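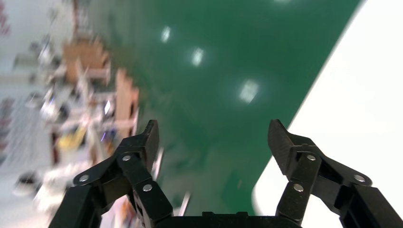
Según Raíssa Vasconcelos, la lista de noviembre era demasiado larga y los del turno de tarde marcaban todo «correcto» sin levantarse de la silla. Pide que esta vez cada punto lleve comentario, aunque sea antipático. Concedido.

LISTA DE REVISIÓN: NAVE DE MATERNIDAD Y TRANSICIÓN
Granja Pimentel
Fecha de la visita: martes, 9 de junio de 2026

1. Acceso y vestuario

Vallado perimetral cerrado: correcto.
Comentario: el candado es nuevo. La llave cuelga de un clavo al lado del candado.

Libro de visitas al día: deficiente.
Comentario: según el libro, el camión del pienso no ha entrado desde noviembre. Los lechones comen de maravilla, así que alguien miente.

Botas y monos propios de la nave: correcto.
Comentario: hay de todas las tallas menos las que usa la gente. Pedir dos pares grandes.

Pediluvio: deficiente.
Comentario: tenía líquido, sí. También tenía hojas. Renovar el desinfectante según etiqueta y cepillar la suela antes de meterla, que el barro no se desinfecta por cortesía.

2. Instalación eléctrica y ventilación

Cuadro cerrado y rotulado: correcto con reservas.
Comentario: un interruptor dice «no tocar» y otro dice «este tampoco». Sustituir por rótulos que informen de algo.

Lámparas de calor con cadena y rejilla: deficiente.
Comentario: 2 colgadas con cuerda de empacar. Retiradas durante la visita, con cierta discusión.

Alarma de fallo de ventilación: correcto.
Comentario: el controlador Horik avisó al teléfono del encargado. El encargado tenía el teléfono en la furgoneta. La alarma aprueba.

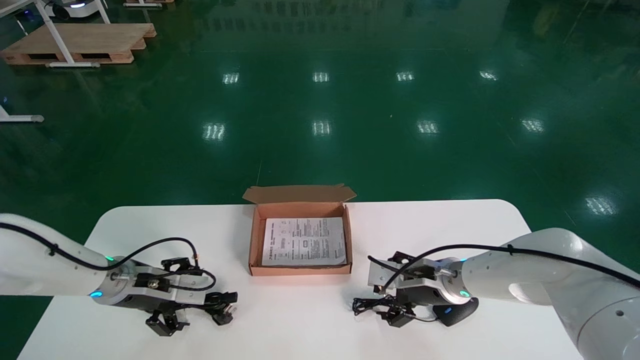 ¿Cada cuánto hay que probar la alarma?
Una vez por semana, cortando la corriente del ventilador principal con alguien dentro de la nave y otra persona atenta al aviso. Se apunta la hora y quién lo recibió.

3. Fosa de purines

Rejillas y tapas enteras: deficiente.
Comentario: falta un tornillo en la tapa del lado norte. Me dicen que «de toda la vida». Valla y cartel hasta que se repare.

Nadie dentro durante el agitado: correcto sobre el papel.
Comentario: el protocolo está firmado por todos, incluido uno que se jubiló antes de que se redactara. Repetir la charla y las firmas.

Detector de gases: correcto.
Comentario: calibrado en plazo. Se guarda en un cajón con pilas gastadas y un calendario de Saltville. Necesita un sitio mejor, a la vista y junto a la puerta.

4. Extintores y salidas

Extintores revisados: correcto, 9 de 9.
Comentario: el único apartado al 100 %. Lo hago constar porque no suele pasar.

Salida trasera despejada: deficiente.
Comentario: había sacos de Sketmont hasta media puerta. Los quitaron mientras yo miraba, y sospecho que volverán en cuanto me vaya.
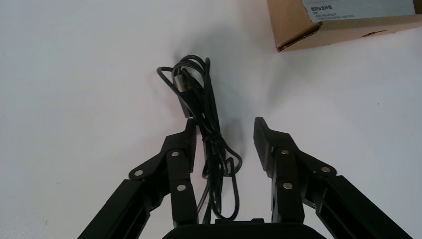

Los sacos tienen almacén propio, con palés y techo, a pocos pasos de donde los dejan. Quien descargue, que ande esos pasos. La puerta debe abrir del todo y hacia fuera.

5. Plazos

Lámparas y tapa de la fosa: antes de la próxima entrada de cerdas.
Pediluvio y libro de visitas: hoy.
Rótulos del cuadro: esta semana, y que los escriba otra persona.

Copia para el tablón y copia para Raíssa, que ya ha avisado de que piensa leerla entera.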